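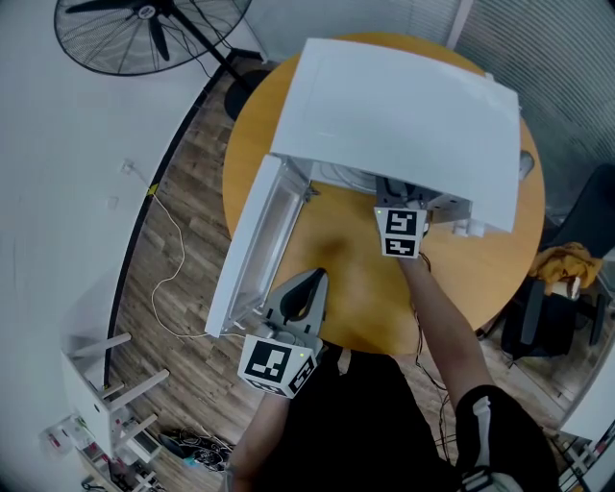

My sister told me on the phone that the ferry to Estholm would stop in December, and that if I wanted to see the house one more time I should buy the ticket now and not think so much. I said I would think about it. She laughed and put down the phone.

So I went. The boat from Kinau takes four hours, and there were only a few passengers. An old man was eating bread with sardines and he offered me half. I said no, thank you, and after one hour I was sorry.

Our father kept the weather book of the island. Every morning he wrote the wind, the rain and one more word, which he chose freely. My sister and I used to guess the word at breakfast. It was "gray" very often. Once it was "onions" and he never explained this to us.

The key was under the stone, as always. Inside it smelled of salt and old soap. I made a fire and sat in my coat until the kitchen became warm. Then I took the books from the shelf. The paper was thick, from the Moulin shop, 400 pages in each book, and the last one was not full.

I read until it was dark. For the day I was born he wrote: wind from west, light rain, "finally." For the day my sister left for the city: no wind, no rain, "no." I read this page a few times. For my own leaving, two years later, I found the wind and the rain, but the place for the word was empty. The pen had touched the paper there. It had left a small blue point.

In the morning I called my sister from the hill, where the telephone works.

"What did he write for you?" she asked.

"Gray," I said.

She was quiet, and I could hear a tram behind her. "And for me?"

I told her the truth about that one. She said she must go to work now, but she did not go, and we stayed like this for a while, each of us with the phone at the ear.

Before the boat I opened the last book and found the first empty line. The wind was from north. There was no rain yet. I held the pen for a long time, and then I heard the horn from the harbor.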